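Fendale Teleoperation Program
Progress Report to the Osero Fund
Reporting period ending July

1. Summary

Work during this period centered on collecting demonstrations for the container sorting task on the two-arm bench. The program has now recorded 3,312 demonstrations by remote control, of which 400 were set aside for evaluation and will not be used in training. Collection is on schedule. Spending remains within the approved budget, with one request for reallocation set out in Section 4.

2. Work Completed

Operators control both arms from a pair of hand-held leader arms supplied by Lozano. Each new operator completes 15 practice runs before any of their work is accepted into the main set. Runs in which a container is dropped off the mat are kept but labeled separately, as the training team asked for examples of failed grasps.

At the start of the period the task used containers of one color only. It now uses green, blue and clear containers, with three of each on the mat. Starting positions are changed between runs, and operators are instructed to leave some containers at an angle to the bench -- early models performed poorly whenever a rim was not square to the frame.

Clear containers continue to give the most difficulty. Operators report that the rim is hard to judge on the monitor, particularly when an arm passes over it, and they take longer to line up the gripper. A slower approach speed was adopted for these containers and written into the operator guide.
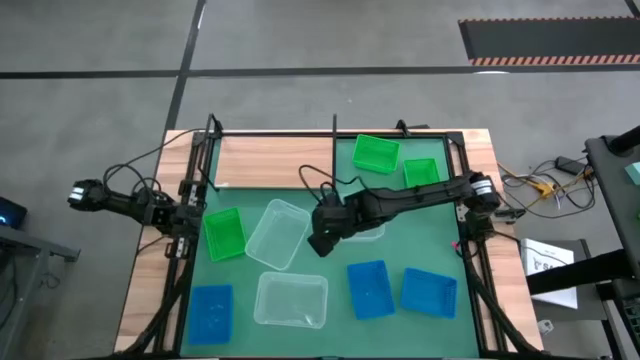 3. Results to Date

The current model, referred to internally as Golau, was trained on the first part of the set and tested on the bench. It placed the correct container in 70 percent of trials. Most errors involved clear containers or two containers standing close together.

4. Next Period

The program will extend collection to stacking, with both arms used in the same run. Approval is requested to move unspent travel funds to operator hours, which would allow a second daily shift beginning in the fall. A revised budget table is attached.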